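Forums > Manipulation software > Perception > Segmentation and tracking

Wrist camera object mask includes the background when the held object is a flat slab

Rizwan Paracha
May 23, 2021

I am working on a two-arm tabletop cell. Each arm has a parallel gripper with a small wrist camera. The task is a handover of flat items: phones, phone cases, small boxes. The left arm picks, holds the item up over the middle of the table, and the right arm closes on the free end. The perception side runs on Brenine for segmentation and Jirkwood for the planning scene. Calibration is done and I trust it.

The handover pose comes from the wrist camera mask of the held item. It works for boxes. For phones and cases the mask leaks into whatever is behind the item. The walls of the cell are covered in flowered wallpaper, and the other arm can also be behind the item in the wrist view. 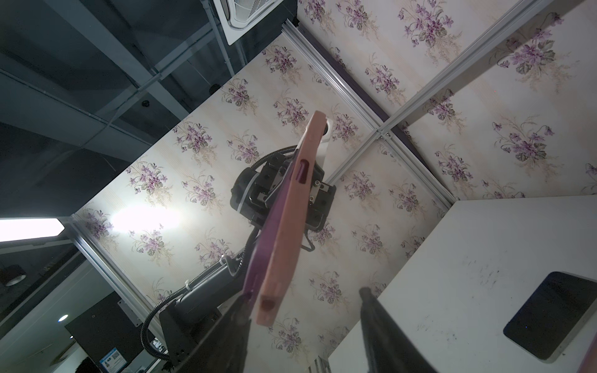
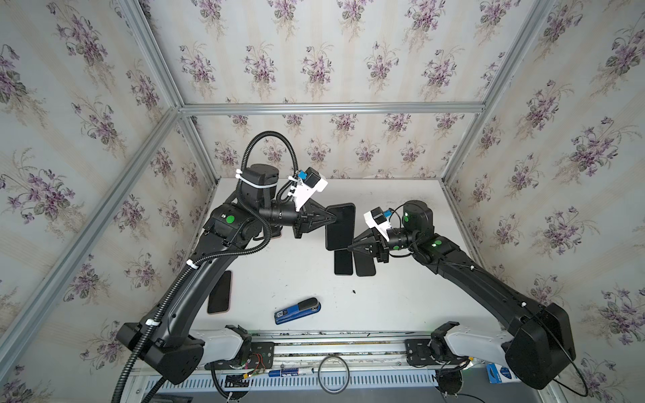

Parvaneh Najafi
The leak is a symptom. You are asking a color segmenter to find the edge of an object against a high-frequency pattern that shares colors with some of your items. A purple case on purple flowers will fail at any threshold you pick.

You already know more than the segmenter does. The item is between the fingers, so its depth range in the wrist frame is bounded by the finger length plus the length of the item. Use that first:

1. Project the finger tips into the wrist image from the joint state.
2. Build a box in the gripper frame that starts at the finger pads and extends by the longest item in your set.
3. Project that box and drop every pixel outside it before segmentation.
4. Render the other arm from its own joint state and subtract it as well. Pad the rendered mask by 5 pixels. Cables are not in the model and have to be handled by the padding or by a temporal filter.

Step 4 matters more than it looks. If the other arm's mask is off by one control cycle, you get a thin crescent of gripper that the segmenter will attach to the item. Check the timestamps on both joint streams against the image timestamp. In Jirkwood the default is to take the latest joint message, and the option you want is the interpolated lookup. It is off by default.

With a single wrist camera you have no depth, so the box alone will not separate a slab from the wall directly behind it. For that you need motion. Rotate the wrist a few degrees while holding. The item stays fixed in the wrist image and everything else moves. Accumulate the per-pixel variance over the motion and threshold that. Patterned wallpaper helps you at this stage, because a plain wall gives almost no variance.

The variance method has one known failure. A glossy black phone screen reflects the room, and the reflections move when the wrist moves, so you get holes in the middle of the mask. Fill the mask to its convex hull before fitting the rectangle. All of your items are convex if you ignore camera cutouts.

Rizwan Paracha
Thank you. I added the box and the interpolated lookup. On the recorded set of 3,241 handover frames the leak onto the other arm is gone, apart from 44 frames where a cable crosses the item edge. I have not tried the wrist rotation because the planner treats the hold as static, and I would need to add a waypoint.

Parvaneh Najafi
You do not need a waypoint. The arm already moves from the pick to the hold. Use the last part of that motion, after the item is clear of the table. If the item slips in the grasp during the move, the variance will be high along its edges, which gives you a slip check for free.

For the 44 frames, take the median rectangle over the hold and reject any frame that differs by more than 2 degrees. The item is not moving relative to the gripper, so there is no reason to trust a single frame.

sindcombe_user
why not just cover the walls with plain gray paper. we did this and the masks were fine

Parvaneh Najafi
That works if the cell is the deployment site. If the background is varied on purpose so that a policy generalizes, gray paper removes the thing being tested. It also does nothing about the second arm.

Orbán
Had the same leak in Brenine. Lowering the mask threshold made it worse for me. Raising it to 0.7 cut the wallpaper, but I lost the corners of the phone. Went back to the default and never fixed it properly.

Rizwan Paracha
The variance mask over the end of the approach works. Corners are intact on the black phones after the hull step. The cutout in the phone case gets filled by the hull, but I only use the long axis and the end position, so I am leaving it. The median filter went in without changes. I still see an occasional offset of one frame on the right arm's joint stream and will open a separate thread for that in the Jirkwood section.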